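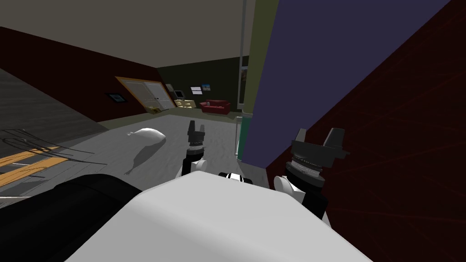 Head view in the simulated house, both arms up, before the first grasp.

I have been recording demonstrations by remote control in simulation for long enough now that my notes have become hard to search, so I am moving the useful parts here. The setup is a two-armed robot in a furnished house, a hand controller for each arm, and a small logging program I call Pukon. Pukon writes out joint positions, gripper commands and the camera streams. It does nothing clever.

The task is a pick and place. Drive into the room, reach down to an object on the floor, close on it, lift, carry it to a surface, open. A person does this in a few seconds. Through two controllers it takes me considerably longer, and most of the difference goes into the last stretch before the fingers close.

The target for the current set is 200 demonstrations. I have 128 that I would keep. The rejects fall into two groups: those where I bumped a door frame on the way in, and those where I stopped halfway to think. The second group is worse for training. A policy that copies pauses will pause, and it will do so wherever the camera view resembles the one I hesitated over. Thomas Pagano suggested trimming idle segments automatically. I tried a velocity threshold and it also removed the short settling period before each grasp, which I want to keep. I now cut by hand.

Mapping

The first version mapped controller position directly to gripper position in the robot's base coordinates. That works while the robot faces the same way I do. After it turns, pushing my hand forward moves the gripper sideways, and I spend the first part of every approach correcting for it. The present version is relative to the head camera. Holding the trigger engages the arm; releasing it lets me move my hand back to a comfortable place without moving the robot. Motion is scaled down by a factor of 2, so two centimeters of hand travel give one of gripper travel. It is slow across a room and much better near an object.

Wrist rotation is not scaled. I tried scaling it and lost track of which way the fingers were pointing within a minute.

Camera tilt is the other thing to get used to. The horizon is seldom level in any of my views, and new operators try to level it with their own heads. Morena Rizzi did this for her whole first session and went home with a sore neck. Her demonstrations were cleaner than mine.

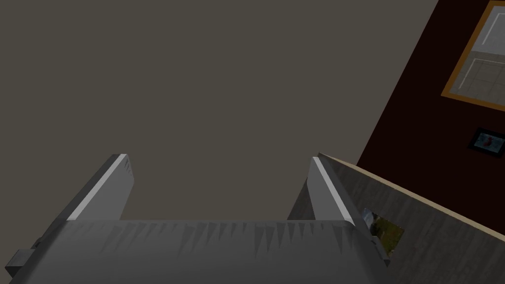 Close view along one gripper, fingers open, nothing between them.

For the final approach I switch to a close view and ignore the head camera. The bright inner edges of the fingers are the reference I use: I put the object midway between them, advance, and close. Depth remains the weak point. With a plain wall or floor filling the view there is no texture to judge distance by, and I have closed on air more than once while convinced I was there. Sevim Avcı overlays a distance number in her own setup. I have left it out so that I act only on what the policy will get to see.

Logging

Pukon samples commands and camera images on separate clocks and aligns them afterwards. Each episode is capped at 1000 steps. Anything that hits the cap is discarded without review. The alignment had an off-by-one error until recently, with every command paired to the image after it, and I have reprocessed the older episodes from the raw logs. If you copied my converter before July, get the new one.

Still open: whether to record recoveries on purpose, meaning start from a bad grasp and fix it. Evaristo Negri thinks a tenth of the set should be recoveries. I will record a small batch separately and train with and without it once the main set is finished.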